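Eselora (card line)

Eselora is a line of silhouette greeting cards designed by the paper artist Kaja Pētersons and published by Kamath, a small stationery firm. The cards show dark figures, trees and birds against pale washed backgrounds, and most are blank inside. The line is sold through gift shops and by mail, and a new set comes out each July.

Origins

Pētersons began cutting silhouettes with nail scissors while working at a framing shop in the town of Bover. The early pieces were made from scraps of mat board and given to customers as gift tags. A set of nine designs, later known as the Bover set, was printed in a run of 300 and sold from the shop counter. Kamath bought the rights to the set the following year and gave the line its present name.

Design

Each design starts as a single sheet of black paper cut by hand. The cutting is scanned and printed over a watercolor ground, which Pētersons paints separately and often reuses in a different color. Faces are always in profile or turned away. Early cards had a thin border line around the picture, but this was dropped when the cards changed from a square to an upright format.

The best known design is "Gate at Dusk," which shows a woman with one hand on a garden gate. It is sold mainly as a sympathy card, although it was first issued for Mother's Day. Other long-running designs include "Two Herons," "The Letter" and "Orchard Ladder."

Stamps and paper

Rubber stamps based on the cards are made under license by Flomura. The first stamps were mounted on wood blocks and reproduced 30 of the designs. Later releases are unmounted and are meant to be used with a clear block. Card makers commonly stamp them in black ink over a sponged background, and fine parts such as grass stems print best with light, even pressure. 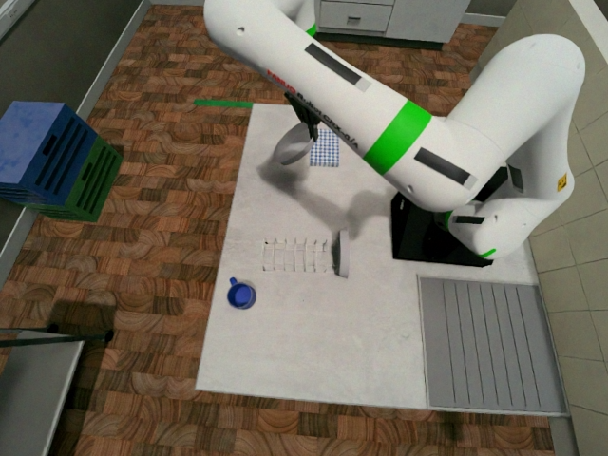
Flomura also sold a heavy white cardstock under the Eselora name. It was discontinued after two seasons, and leftover packs are sometimes sold along with used stamps.

Collecting

Kamath's checklist gives 1,515 separate cards, counting color changes and reprints with new wording. Cards from the Bover set are the hardest to find. They can be told from the Kamath reprints by the border line and by the back, which has only the artist's initials. Reprints carry the publisher's name and a stock number.

See also

Paper cutting
Rubber stamping
Sympathy card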